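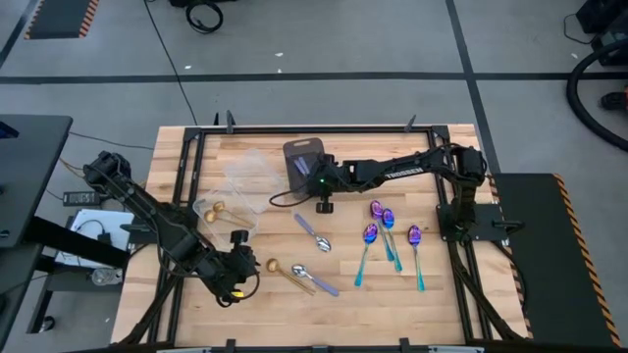
Does adding wrist cameras really help on shiny stuff, or did I just get lucky?

Posted by usix_lurker, Friday

Hi all! I'm trying to repeat the spoon sorting result from the Ruchti write-up (two arms, mixed spoons, sort by finish) and I can't tell if my numbers mean anything. I trained one policy on the overhead view only and a second one on overhead plus both wrists. Same 602 demos for each, same learning rate, same everything. The overhead-only one keeps going for the wrong end of the spoon, and the iridescent ones are the worst. The wrist one looks way better, but I only ran 20 trials per policy and my labmate says that's nothing. Is it nothing? And what should I hold fixed if I run it again?
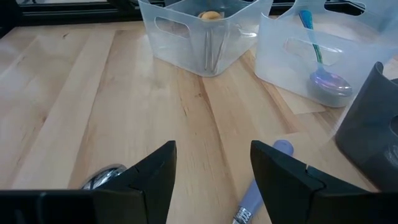 Flenilley Manipulation Club — Help Board

That's the kind of wrist view the second policy gets, with the lavender handle partly under one finger and the bins behind. From up top the finger hides a lot less of the spoon, so I really expected the opposite result.

gripper_gravy

20 isn't nothing, but it's thin. If the gap is huge you can believe the direction and not much else. What I'd do is write down a fixed list of starting layouts and run both policies on the same list, switching back and forth between them — don't do all of one policy in the morning and all of the other after lunch. Window light moves, and chrome bowls pick up everything. I got burned by that on the Lutbridge set and had to throw out 138 trials. Also score the grasp and the placement separately. My wrist views helped the grasp a lot and did zero for picking the right bin.

tablespoon77

yes wrist cams help, everyone uses them

lowtorque

Adding on to gripper_gravy. Try a third policy where you keep the wrist inputs but feed it a blank picture, so the network is the same size in all your runs. When I did that, part of my "wrist camera" gain went away! I have 2,089 demos on a similar task and still see wrong-end grabs when two handles cross, so don't expect that to hit zero. And train each one with a few different seeds if you can stand the wait.

Search the board Enter keywords Go

Related posts
Crossed handles and bad grasps
How many seeds is enough seeds
Usix logger drops the left wrist stream
Scoring partial success on sorting tasks

Last updated in December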